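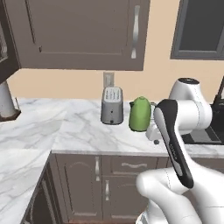

Unit 4: Specifying Fabric for Promotional Bags

Instructor: Ekrem Bozkurt
Handout revised 25 March 2022

This unit covers the information a buyer must supply before a supplier can quote for printed tote bags. Students should read the Wisotby order file before class.

4.1 Fabric weight

Weight is stated in grams per square meter. A heavier cloth holds its shape but costs more to ship. The Wisotby order called for 3100 cotton totes
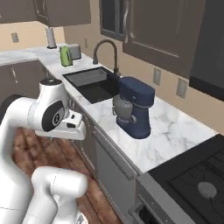 with long handles and a one-color print on one side. The first quote, from Osach, left out the handle length and had to be reissued.

4.2 Samples and approval

A pre-production sample must be signed by the buyer before cutting begins. Yazıcı allows 13 days for this step – weekends included – and holds the fabric in the meantime. 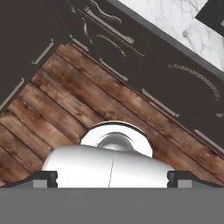

Any change to the artwork after signature is treated as a new order and priced again.

Assignment: Write a one-page specification for 2263 totes, to be delivered in December. State the fabric weight, handle length, print position and packing method.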